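Clarkley Sculpture Walk

The Clarkley Sculpture Walk is an outdoor exhibition of sculpture held each November along the river path in the town of Clarkley. It is open to the public without charge and runs for 13 days.

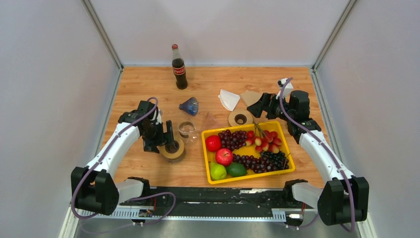
The walk is organized by the Clarkley Arts Trust, which also manages the town's indoor gallery. Works are selected through an open call and placed at marked sites between the old ferry landing and Gumus Park. Most are removed when the exhibition closes, although seven have been bought by the town and remain on the path year-round.

History

The walk grew out of an annual student show at the Clarkley School of Art, which had used the lawn behind its main building to display large pieces that would not fit indoors. When the lawn was dug up for a new drainage system, the school asked the town for temporary use of the river path. The show drew more visitors there than it had on campus, and the town council agreed to let it return the following year.

For its first few editions the exhibition was limited to current students and recent graduates. The rule was dropped after the Arts Trust took over the program from the school. Artists from outside the region were admitted from that point, and the number of applications rose quickly. The school kept one site for student work, known as the Landing Site, and it is still filled each year by a vote of the sculpture faculty.

A flood damaged the lower part of the path one spring and forced the organizers to shorten the route. The section was rebuilt with concrete footings set flush with the ground, and these are now used to anchor heavier works. Before the footings were installed, artists had to supply their own ballast, usually sandbags or steel plates hidden under turf. The change made taller pieces possible, and the height limit was raised the next season.

Route and sites

The route is paved for its full length and has no steps. It begins at the ferry landing, passes under the rail bridge, and follows the east bank to Gumus Park, where the largest works are normally shown. A loop through the park returns visitors to the bridge. Sites are numbered from the landing, but the numbers reflect the order in which the footings were poured, so they do not run in strict sequence.

Three of the sites are on the water side of the path and are reserved for works that can stand wind and spray. Works made of untreated wood or paper are not accepted for these positions. The site under the rail bridge is used mainly for sound pieces and for sculpture that needs shade.

Signs at each site give the title, the artist, and the materials. A printed map is sold at the landing and at the park gate. An audio guide was offered for several years but was discontinued after the supplier closed.

Selection

Artists apply with drawings, a scale model or photographs of one, and a written plan for installation and removal. A panel of five reviews the applications in two rounds. The first round is judged without names. In the second round the panel meets with the site engineer, who may reject a proposal on safety grounds or ask for changes to the base or fixings.

The record for applications is 801, received in the first year that the form was available online. The panel later introduced a limit of one proposal per artist. Artists working as a group may submit one joint proposal, but members of the group may not apply separately in the same year.

Each selected artist receives a flat fee. Transportation is paid separately up to a set amount, and artists are responsible for any cost above it. The Trust insures the works from the time they are unloaded until they leave the path.

Prizes

Two prizes are given. The Istidel Prize, named for the foundry that pays for it, is decided by the selection panel and includes the use of the foundry's workshop for one month. The Visitors' Prize is decided by ballot, with slips handed out along the route and collected at the park gate.

The Visitors' Prize has twice been shared. In the second case the two works were tied after a recount, and the Trust divided the money equally. The rules have since been changed so that the panel casts a deciding vote.

Adi Goh is the only artist to have received both prizes in the same year. Goh's winning work, Ndung'u, was a ring of 100 cast bronze bells hung from a low steel frame in Gumus Park. Visitors were allowed to walk into the ring and touch the bells. The work was bought by the town and is one of the seven permanent pieces, although the bells were later fitted with felt pads at the request of nearby residents. The pads are taken off for the length of the exhibition.

Permanent works

The permanent collection is owned by the town and cared for by the Trust under a renewable agreement. Pieces are washed twice a year and given a full inspection every other spring. Bronze works are waxed by hand. A painted steel piece near the rail bridge has been repainted three times, each time in the artist's original shade of yellow.

On Sunday, August 15, 2021, a falling tree limb struck a limestone figure near the park gate and broke off part of its base. The figure was moved into storage and repaired with a new section cut from the same type of stone. It was returned to a position farther from the trees. The join is visible on the north side.

Reception

Local opinion of the walk has generally been favorable, but there have been recurring complaints about parking and about the closing of the path to bicycles during exhibition hours. The town now marks a separate cycling route along Mill Street for the length of the event.

Reviewers have praised the range of materials and the quality of the park sites. Some have argued that the height and weight limits favor a narrow kind of work, and that the Visitors' Prize tends to go to pieces with moving parts. The Trust responded to the first point by adding a site for temporary works made on the spot, which are exempt from the model requirement but must still be approved by the engineer.

See also

Clarkley School of Art
Gumus Park
Open-air sculpture
Bronze casting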